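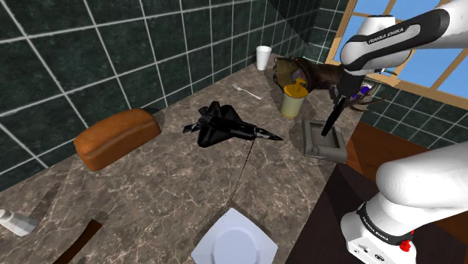
調理台とロボットアーム（CG）

掲揚設備 安全点検チェックリスト（コメント付き）
読了時間：8分

点検日：2019/8/13
対象：Gakero広場の掲揚ポール2本、Gilmartin会館正面の壁付け旗竿、旗の保管庫
前回点検：7月
判定の書き方：良／要注意／使用中止

7月の点検のあと、風の強い日が続いた。今回はその影響の確認と、秋の祝日の掲揚に向けた準備を兼ねている。前回から変更のない項目はコメントを短くした。項目の並びは地面に近いところから上へ、そのあと旗そのもの、最後に保管と作業手順の順になっている。

【点検を始める前に】

□ 作業場所の下に人が入らないよう、コーンとバーで区画した　→ 良
コメント：広場側はベンチまで含めて囲った。ベンチに座っている人がいる場合は、声をかけて移ってもらってから始める。

□ 風の状態を確認した　→ 良
コメント：微風。旗が水平近くまで上がる風のときは、昇降の試験をしない。途中で風が強くなった場合は旗を下ろし、目視の項目だけ続ける。

□ 雷の予報がないことを確認した　→ 良
コメント：遠くで鳴っているだけでも中止とする。金属ポールに手を触れる作業なので、作業者個人の判断で続けないこと。

□ 保護帽、手袋、滑りにくい靴を着用した　→ 良
コメント：手袋は革のものを使う。軍手はロープの繊維が絡むので使わない。

【基礎と支柱】

□ 基礎コンクリートにひび、欠け、浮きがない　→ 良
コメント：広場東側の基礎に細いひびがあるが、7月の記録写真と比べて伸びていない。次回も同じ位置から撮影して比べる。

□ 支柱の根元に水がたまっていない　→ 要注意
コメント：広場西側の根元に落ち葉と砂が詰まり、排水の溝がふさがっていた。その場で取り除き、水を流して抜けることを確認した。木の葉が落ちる時期はまたすぐに詰まると思われるので、月例の清掃に加えてほしい。

□ 支柱に傾きがない　→ 良
コメント：下げ振りで二方向から見た。建物の縦の線と見比べるだけでは、立つ位置によって傾いて見えることがある。

□ 支柱の表面にさび、へこみ、亀裂がない　→ 要注意
コメント：西側のポール、ハンドル収納部の下に塗装の浮き。指で押すと粉が出る。深さはなく、現時点で強度に影響する状態とは考えていない。さびを落として補修塗料を塗る。塗ったあとは乾くまで旗を上げない。旗に塗料が移ると落ちない。

□ アンカーボルトのナットに緩みがない　→ 良
コメント：合いマークのずれなし。マークが薄くなっていたので引き直した。

□ 接地線が外れておらず、抵抗値が基準内である　→ 良
コメント：当施設の基準は100Ω以下。測定値は両方とも基準内。数値は設備台帳に記入済み。東側の端子カバーが割れているため、部品を注文した。

【昇降装置とロープ】

□ ハンドルが引っかからずに回る　→ 良
コメント：東側で軽いきしみ音。注油で消えた。油は指定のものを少量にとどめる。多く差すとロープに回り、手で握ったときに滑る。

□ ブレーキが途中の位置で止まる　→ 良
コメント：旗を半分ほど上げた位置で手を離し、下がらないことを確認した。半旗の掲揚ではこの位置で一日保持することになるので、上端だけで試して済ませないこと。

□ ロープに毛羽立ち、切れ、硬化がない　→ 要注意
コメント：西側のロープに毛羽立ちがある。滑車に当たる部分に集中しており、外側の編みが薄くなっている。芯は出ていない。次の掲揚までに交換する。交換品はSkoratexの編みロープ、長さ約40メートル。在庫が倉庫の棚にあるが、袋の開いたものは日に当たっていた可能性があるので使わない。

□ ロープの結び目、端末の処理が正しい　→ 良
コメント：端末のほつれ止めは健全。前の担当が補強のつもりで巻いたビニールテープが残っていたので外した。テープの下に水が残り、繊維の傷みが外から見えなくなる。

□ 滑車が回り、ロープが溝から外れない　→ 良
コメント：双眼鏡による目視と、空のロープの往復で確認。上端まで登っての確認は業者点検のときに行う。

□ フック、スナップの口が確実に閉じる　→ 使用中止（該当品のみ）
コメント：東側の下のスナップのばねが弱く、横向きにすると口が開く。交換した。外した部品には赤い札を付けて別の箱に入れてある。見た目は使えそうなので、工具箱に戻さないように。

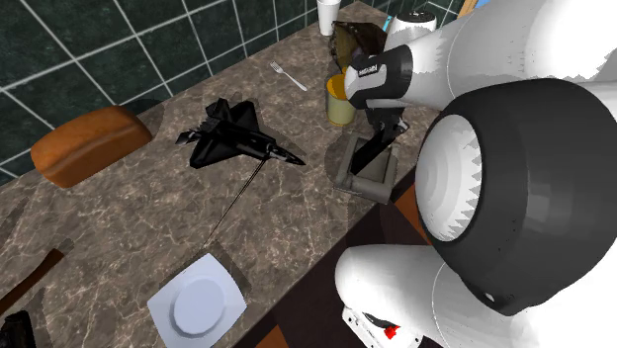
□ 金具が支柱に当たって大きな音を立てない　→ 要注意
コメント：夜間に金属音がするという連絡が近くの住宅から来ている。旗を下ろしたあとのロープがたるんでいるのが原因。下ろしたら必ずロープを張り、止め金具に八の字に掛けてから余りをまとめる。止め方の図を収納部の扉の内側に貼った。

□ 収納部の扉に鍵がかかる　→ 良
コメント：鍵は事務室のキーボックス。合鍵を個人で持たないこと。

【壁付け旗竿（Gilmartin会館正面）】

□ 受け金具の固定ねじに緩みがない　→ 良
コメント：手で上下左右に揺すってもがたつきなし。外壁側のシーリングに縮みが見えるので、次の外壁点検で見てもらう。

□ 旗竿が受け金具の奥まで入り、抜け止めが効いている　→ 良
コメント：抜け止めの蝶ねじは、締めたあとに竿を手前へ引いて確かめる。正面入口の真上なので、ここは省略しない。

□ 竿の先の球が外れない　→ 要注意
コメント：回すと少し動く。接着をやり直すまでは予備の竿を使う。

□ 旗が通行する人の顔や、出入りする車に届かない　→ 良
コメント：風のない状態で旗の下端と歩道の間に十分な空きがある。ただし大きい方の旗を付けると、下端が自動ドアの感知範囲に入る。会館正面には小さい方の旗だけを使う。

□ 照明器具に旗が触れない　→ 良
コメント：器具の表面は点灯中かなり熱くなる。器具の角度が前回の電球交換のときに変わっていたため、元の印に戻した。

【旗の状態】

□ 端のほつれ、破れがない　→ 要注意
コメント：広場で使っている旗の、竿から遠い側の縁にほつれが出ている。縫い直せる範囲。縫い直しで幅が目に見えて短くなるようなら修理せず、新しいものに替える。Gundon分館から予備を2枚借りられることを確認済み。

□ 色あせが目立たない　→ 良
コメント：日陰で新しい旗と並べて見る。日なたでは差が分かりにくい。並べて掲げる旗は片方だけ新しくすると差が目立つので、交換の時期をそろえる。

□ ハトメ、補強布が生地から浮いていない　→ 良
コメント：上側のハトメの周りに引っ張られた跡がある。破れはない。次回もここを見ること。

□ 洗濯表示に従って洗い、完全に乾かしてある　→ 良
コメント：湿ったままたたむと色移りとかびの原因になる。雨で下ろした旗は保管庫に入れず、まず控室の物干しに広げる。

□ 上下、表裏を間違えない印がある　→ 良
コメント：上側のひもに白い糸を縫い付けた。上下の区別がつきにくいデザインの旗は、袋の中に写真を一枚入れてある。

【保管庫】

□ 庫内に湿気、虫、ねずみの跡がない　→ 良
コメント：除湿剤は水がたまっていたので交換。防虫剤は種類の違うものを混ぜないこと。混ざると溶けて生地にしみが付く組み合わせがある。

□ 重いものが旗の上に載っていない　→ 要注意
コメント：式典用の台座が、旗の箱の上に置かれていた。台座は一番下の段に移した。上の段から下ろすときに足に落とすおそれもある。棚に置き場所の札を付けたので、札のとおりに戻してほしい。

□ 通路に物がなく、非常口まで歩ける　→ 良
コメント：行事のあとに折りたたみ椅子が仮置きされることが多い。仮置きは当日中に片付ける。

□ 脚立の開き止め、踏み面、脚先のゴムに異常がない　→ 良
コメント：脚先のゴムがすり減ってきた。まだ使用できる。壁付け旗竿の作業では天板に乗らない。

【掲揚・降納の手順の確認】

□ 2人以上で作業することになっている　→ 良
コメント：昇降の操作をする人と、旗と周囲を見る人に分かれる。早朝の掲揚で人がそろわない日は、そろうまで待つ。開館時刻に間に合わせるために一人で始めない。

□ ロープを手首や指に巻き付けない　→ 良
コメント：突風で引かれたときに外せなくなる。初めて担当する人には、口頭の説明のほかに一度やって見せる。

□ 強風注意報のときの連絡先が掲示されている　→ 要注意
コメント：掲示が古い内線番号のままだった。差し替えを依頼した。差し替えまでは付せんで訂正してある。

□ 半旗の掲げ方が手順書に書かれている　→ 良
コメント：いったん上端まで上げ、それから所定の位置まで下げる。降ろすときも一度上端へ上げてから下げる。壁付けの竿は位置を下げられないため、黒い布を竿の先に付ける方法による。黒い布は保管庫の引き出しに入っている。

□ 夜間に掲げたままにしない　→ 良
コメント：日没の時刻は季節で変わるので、当番表に週ごとの降納時刻を書き入れてある。照明を当てて夜も掲げる行事については、事前に設備担当へ連絡すること。

【処置が残っているもの】

・西側ロープの交換。次の掲揚まで。終わるまで西側は使わない。
・西側ポールの塗装補修。天気の続く日に行う。
・東側の接地端子カバー。部品の到着待ち。
・壁付け旗竿の先端の球の接着。
・広場用の旗の縁の縫い直し。縫製店に見てもらってから交換かどうかを決める。
・連絡先掲示の差し替え。

処置が済んだら、この用紙の該当欄に済の印と日付を入れ、写しをGundon分館にも送る。分館のポールは型式が古く、ハンドルの向きが逆なので、本用紙の昇降装置の項目をそのまま使わないこと。分館用は別紙にある。

お問い合わせ：Gilmartin会館 設備担当窓口　｜　© Gilmartin会館　｜　ページの先頭へ戻る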